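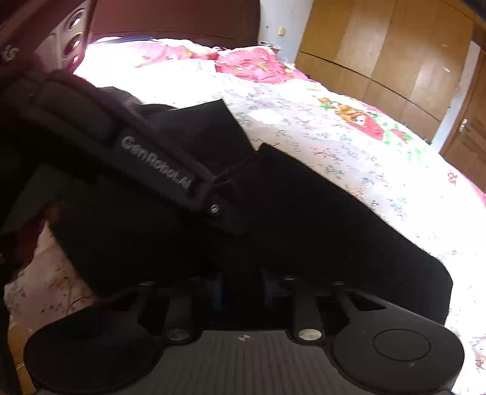 The Unmade Bed, Reconsidered

My mother held that a bed left unmade past breakfast was a sign of moral collapse. I have now conducted a lifetime of research into the matter and can report that the collapse is survivable.

The quilt is usually the first thing to go. Pink and red flowers, all very cheerful, bunched up against a dark headboard like a guest who has stopped pretending to leave. The sheet, with its small green and pink sprigs, does its best to look innocent. Florals on florals used to be considered a mistake. Stores like Clarnness in Wusberg now call it layering and charge accordingly.

I went there one Friday in April to learn how the professionals do it. The display bed had 4 pillows for sleeping and 3 for moving to the floor every night. The whole arrangement, quilt included, came to $1,238 – mattress extra. A leaflet from Solberg, who make the quilt, suggested folding it in thirds across the foot. I tried this at home. It stayed folded for some 50 seconds.

The older school has more to offer. Pull the sheet tight from the headboard end first, then work down each side. Shake the quilt once, hard, and let it land where it wants. Smooth the top third and leave the rest to the evening, when you'll be undoing it all anyway.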